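Subject: Re: [laundry-floor] arms at the Hiltport plant

Hi all — back from two shifts at Hiltport, so I can answer some of this.

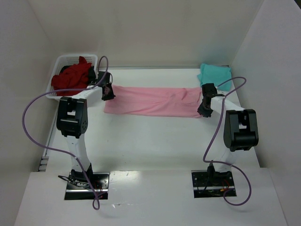 1. What they do so far

Small flat stuff. One arm takes each end of a cloth, they stretch it out between them, then it gets folded. The thin fabrics still bunch up near the grippers, and Grinddale wants that sorted before anything goes near hotel orders. They ran 179 pieces on my second shift. Our folding table does 2,991 on a decent one, so no, I'm not packing up my locker!

2. Who works with them

Siobhán Ó Flaithearta wrote:
> Are they taking people off folding to mind these things?
> And does minding count as a grade 2 job or not? Noonan
> told us one thing and the Pleltix trainer told us another.

Two folders per shift, yes, and they swap at lunch. You load the basket, clear snags and check the stack. It's easier on the shoulders (mine were thrilled) but you stand in one spot a lot, and it's kind of lonely compared to the table. I missed the talking. On the grade, I asked twice and got "under review" twice. I'd want that in writing before February.

3. Training

Pleltix gives you 17 hours, paid, and most of it is stop buttons and snags. Ask for the afternoon group if you can, it's smaller.

Siobhán, can you send me the old grade sheet? I can't find my copy anywhere.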